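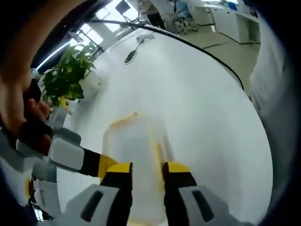 The white round table.

Small Table FAQ: your questions about my round white table

Filed under: Home & Tidying, Reader Questions
6 min read

I wrote about my little round table back in March and the questions are still coming in, so I've put the ones I get most in one place.

Where did you get it?
Secondhand, from a Stedness shop that was closing down. I don't have a model name, sorry! I've turned it over and looked.

Doesn't white show everything?
Yes, it does. Coffee rings, pencil, crumbs, the blue off a cheap grocery bag. I wipe it down every night with dish soap and a damp cloth and that takes care of nearly all of it. For pencil I use a plain white eraser (Halima Mfaume wrote in with that one and I've been grateful ever since).

Why round? Isn't a square one easier to keep neat?
Probably! A square table lets you shove things into the corners, and I am a champion shover. With a round one the piles slide toward the middle and I have to deal with them. It also fits by my window without anybody catching a hip on it.

What do you do about cables?
This is my weak spot. A thin black cable on a white top stands out like a hair on a plate. I let mine follow the curve of the table so it stays out of the middle, and at night it gets unplugged and goes in the drawer. Clips didn't work for me - the sticky pads peeled off in a week.

How do you keep track of see-through things?
Badly. Anything clear just about vanishes on a white surface, and if it has a bit of color at the edge, that's all I can spot. I put those away first, before the paper and the pens, or I end up setting a mug on them.

What's your clearing routine?
Everything off, every Monday, around dinner time. I sort it into 2 trays, one for stuff that lives in this room and one for stuff that doesn't. Then I wipe, let it dry, and only bring back what I'm going to use that evening. The second tray gets walked around the house right away or it sits there till spring.

Can I use a spray cleaner?
Depends on your finish, so try it underneath first. Bakari Mollel told me his went cloudy after one go with a bathroom spray. I stick with soap.

Would you buy it again?
I would, maybe a size bigger. Two people can eat at it fine, but add a laptop and somebody's holding their plate.

537 shares | 23 comments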